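Cream blush over powder foundation, who's making it work?

Forum: Cheeks and Color
Replies: 7

plumcrazy80
OK I have finally cracked this and I'm so excited I have to share! I've been wearing the Barbu cream blush in Fig over a full face of pressed powder since January and it does NOT go patchy. Trick is a damp sponge, tiny amount, press and lift. No swiping at all. Anyone else doing it this way round?

mossandmauve
Every makeup class I ever took said creams first, powders second. I tried it your way this morning and got two lovely pink scabs. What powder are you using?

plumcrazy80
Estard, the satin one, shade 7. It's very finely milled so maybe that helps? I also spritz before the blush and wait a minute for it to settle – forgot to say that, sorry!

Darius Moldovan
The spritz is doing all the work there. Once the powder melts in a bit you're more or less putting cream on cream. I do it for weddings when somebody wants more color late in the day and I don't want to start over. I wouldn't do it on very dry skin though, it grabs around the nose.

tilly_636
Disagree about dry skin! Mine is like paper and this is the only way I can wear the Barbu. Underneath powder it just vanishes by lunch.

mossandmauve
Which sponge, tilly? I used a brush, so that might be my whole problem.

tilly_636
The little teardrop one from the drugstore in Mullstead, store brand, nothing fancy. Squeeze it in a towel until it feels barely damp. I warm the blush on the back of my hand first too, otherwise the first press is way too bright and you spend ten minutes blotting it down.
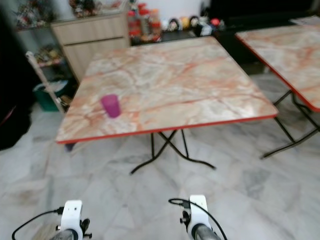

And go higher than you think, right up on the cheekbone! Fig gets muddy on me if it drifts down toward the mouth. Stondgate has a brighter berry that's more forgiving, but it's a stickier formula and it did lift my powder.

plumcrazy80
Yes to warming it up!! I had the same lifting thing with the Stondgate. Gorgeous color, wish it dried down more.

mossandmauve
Update: borrowed my sister's sponge, did the spritz, waited. It worked on the left cheek. Right cheek still a bit blotchy but I'll take it. Still think cream first is easier for every day.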